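A gripper you can hold: one evening with Gun-woo Bae and his Utano

By Johannes Van Wyk

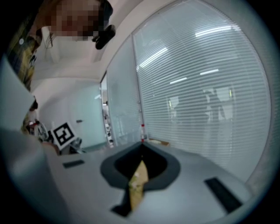
The Utano from its own camera, with a tan piece held upright and a printed marker standing nearby.

Gun-woo Bae has built seven versions of the same tool, and he says the first two should not be counted. "One of them was only a kitchen tong with tape," he told me. "But I learned from it that my hand gets tired before the motor does."

The tool is called Utano. It is a gripper that a person carries in the hand, with a camera looking down over the fingers. Bae makes it in the shared workshop of Ki, a members' space where he pays for a shelf and for time on the printers. His idea is simple to explain: a person does a small job with the gripper, the camera records it, and later a robot arm with the same fingers can learn from the recording.

I asked why he did not begin with the arm. He laughed a little. "The arm is the expensive part. With the hand tool I can make my mistakes for cheap." The whole gripper has cost him 965 dollars until now, and he admits that more than 200 of it went to fingers which he later threw away.

The fingers are clearly the subject he likes best. The early ones were stiff, and thin things turned between them when he lifted. For the present pair he made the tips softer and the base thicker. He also changed the shape of the opening in the body, so that he could see the held object from the camera without bending the wrist. "I had a round hole before," he said. "In a round hole I saw only the top of the thing. Now I see also where it goes down, and this helps me very much when I must put it in a slot."

The body took longer than he had planned. The large cover is smooth on the outside, but Bae says that inside it was a mess for months, with screws that could be reached only after the camera was removed. He solved this with a small clamp set from Clameck and a hinge he drew himself. I tried to open the cover and needed both hands. He does it with one thumb.

Then there is the marker, a square card with a black and white pattern. The camera finds the pattern, and the software works out where the gripper is in the room. Bae prints his cards on ordinary paper and glues them to something flat. He warned me about shiny paper. "The ceiling lights make a white spot on it, and then the software thinks the card is gone. I lost 25 recordings in December like this, and I was looking for the mistake in my code."

He writes the code at home, mostly after dinner, and keeps it in a project he named Soditix. He would not show it to me. "It is ugly — it works, but it is ugly," he said. He intends to clean it and share it with the other members before the summer, together with the drawings of the fingers.

Not everything in the plan is decided. Bae would like a lighter handle, and he is not happy with the cable, which pulls to one side when he reaches far. A battery would remove the cable, but it would also add weight behind the wrist. He has drawn both solutions and printed neither.

Before I left, he let me pick up a strip of cardboard with the gripper. I squeezed too hard and it bent. "Everybody does this," he said, and gave me another one.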